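Zeltstead Museum of Antiquities
Collections Systems Helpdesk

Ticket: Relief panels displayed in wrong order on public catalogue
Category: Online catalogue / Object records / Sculpture
Raised by: Classical Collections
Assigned to: Collections Systems
Priority: Normal
Status: Closed, with follow-up action
Opened: 14 May 2020

Summary of fault

The public catalogue page for the Hirkisum frieze shows the carved panels in the wrong sequence. The frieze is a marble processional relief with a continuous narrative that reads from left to right. On the public page the procession begins at the altar, returns to the city gate and then shows the sacrifice before the animals have arrived. The staff view in Erna, the collections database, shows the correct order.

The fault was reported by a visitor to the website who was preparing a lecture. Classical Collections has confirmed that the report is correct.

Expected result

Panels A to H should appear in the order in which they stood on the monument, beginning at the gate and ending at the altar. Each panel should carry its own title, its own photograph and the shared note on recutting.

Result found

Panels A and B are in the right place. Panel F follows B. Panels C, D and E appear after F, and the two corner blocks are placed at the end under the heading "Other fragments". The note on recutting appears once only, under panel F, where it gives the impression that F alone was altered in antiquity. This is misleading. The heads on four of the panels were recut when the relief was moved to its second building, and the published account by the department makes this plain.

Log

Entry 1. Collections Systems
Ticket received. Fault reproduced on the public site in two browsers. The staff view was checked at the same time and is correct. The fault therefore lies in the public export or in the page template. Please do not reorder the records by hand in Erna while this is under investigation.

Entry 2. Collections Systems
Page cache cleared for the frieze and all child records. No change. The export was run again for the parent record only. No change. The export log contains no errors.

Entry 3. Classical Collections
For information, the same fault affects the printed gallery guide, which draws its panel list from the export. The guide has not gone to the printer and has been placed on hold. The department also asks whether other multi-part objects are affected, in particular the sarcophagus fragments and the column pedestals from the same site.

Entry 4. Collections Systems
The pedestals were checked and display correctly. The sarcophagus fragments display correctly. The fault appears to be confined to the frieze.

On comparing the records, it was noted that the frieze has two accession groups. Panels A, B and F came to the museum in the original gift. Panels C, D, E, G and H came in the later Castellanos bequest. The export sorts child records by accession number first and by the "sequence" field second. The staff view uses the sequence field alone. This accounts for the position of F. It does not account for the corner blocks.

Entry 5. Classical Collections
The corner blocks were catalogued separately in November, when they were still thought to belong to a different monument. They were later joined to the frieze on the evidence of the clamp holes and the width of the lower moulding. The department believed that the link had been made in full at that time.

Entry 6. Collections Systems
The corner blocks are linked to the frieze as "related objects" and have not been entered as parts. The public template places all related objects under "Other fragments". Classical Collections is asked to confirm that the blocks are to be treated as parts of the frieze, as this is a curatorial decision and will alter the published description.

Entry 7. Classical Collections
Confirmed. The blocks are panels G and H. The old names should be kept in the record as former titles so that earlier references can still be found by searching.

Entry 8. Collections Systems
The following changes were made on the test server.

Export sort order changed to sequence field first, accession number second.
Panels G and H re-linked as parts of the parent record.
Former titles retained and indexed.
Note on recutting moved from panel F to the parent record, with a short reference on each of the four panels concerned.

The test page now reads from gate to altar. Classical Collections is asked to review the wording of the short reference before release.

Entry 9. Classical Collections
Reviewed. One correction is required. The reference on panel D states that the figure was "replaced". The figure was not replaced. The head was recut and the body is of the first period, as may be seen from the drill work in the folds of the cloak. Please substitute "head recut in antiquity".

Entry 10. Collections Systems
Wording amended. Changes released to the public site.
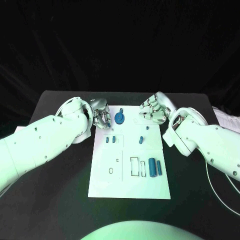 Robot arms and a white board on a dark table, black backdrop behind.

Entry 11. Classical Collections
Public page checked against the department's own panel list. Order, titles and former titles are correct. The hold on the gallery guide may be lifted once a new panel list has been supplied.

Entry 12. Collections Systems
New panel list exported and placed in the shared guide folder. The earlier list has been withdrawn and should not be used.

Cause

Two separate causes were found. The export gave accession number priority over the sequence field, which affected an object acquired in more than one group. In addition, panels G and H had been linked as related objects following their reattribution.

Follow-up action

Classical Collections will check all reattributed fragments from Hirkisum for links of the wrong type. Collections Systems will add a warning in Erna where a record is given a panel letter without being entered as part of a parent record. Departments holding architectural sculpture acquired in more than one group are asked to check their public pages and to report any fault on a new ticket.

Ticket closed by Collections Systems with the agreement of the department.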